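Small Boxes, Big Help: Sorting the Bits on Your Workshop Floor

Updated August 5, 2022

I am a huge fan of the little cardboard box. Give me an open carton standing by the wall and I can tidy a whole workshop with it! 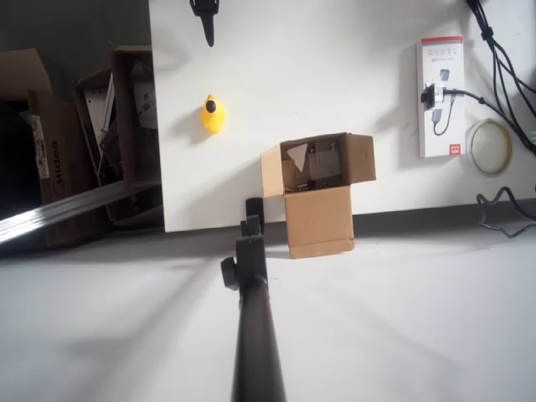
Jonatan Ekström wrote in to say he gave up on cartons years ago, as the bottoms always let go once there was any metal in them, and he'd take an old ice cream tub any day. Fair enough, Jonatan, and tubs are great for anything oily. But a carton costs nothing, it folds flat when you're done, and a strip of tape along the bottom seam (inside and out) sorts out the sagging.

My favourite way to use one is as a catch-all. Brass-coloured fittings, scraps of card, the odd bit of paper — in it goes, all week long, and on the weekend I tip the lot onto a tray and sort it. I started doing this in February when we moved the bench into the back room at Dalen, and I haven't trodden on a screw since.

Leave the flaps up. I used to cut them off to be neat, and what a mistake that was! Standing up, they work like a funnel, so you can toss things in from the bench and most of them land where they should. They also give you somewhere to write what's inside.

Stand it against the wall, well out of the way of your feet. Once a month, pull it out and sweep behind it, and give the baseboard a wipe while you're down there. Scuffs on a white panel usually come off with a damp cloth and a dab of dish soap. Go gently on matte paint or you'll end up with a shiny patch.

Keep the small cardboard offcuts too. A triangle of card is perfect for scraping up spilled glue, packing out a wobbly table leg or mixing a bit of filler, and when it gets grotty you just chuck it.

Product boxes are worth hanging on to if they're tall and stiff. Stood on end they'll hold dowels, rulers and rolled sandpaper, and the colours make them easy to spot from across the room.

And do let a toy or two live out there. A yellow rubber duck by the wall cheers me up every single time — mine gets a rinse in the laundry sink when the sawdust builds up.

Next time: labels that stay stuck in a cold garage.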